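Hulville open day, robot demo

mossback5
Went to the Grisovden open day Monday. Their big demo was a simulated arm tidying a couch. 647 people signed up for that?
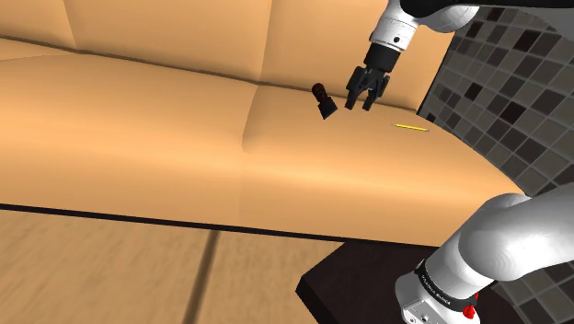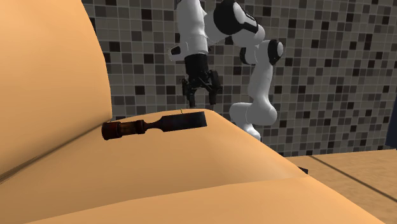
I asked what happens on a real couch and got "February, hopefully."

tinplate129
Simulation is how everyone starts. Seems unfair.

mossback5
Fine, but then don't print "home ready" on the flyer.

kettle_jo
Agree with mossback — I'd want to see it do a sock.

tinplate129
Socks are much harder than a chisel.

mossback5
Yes. I own more socks.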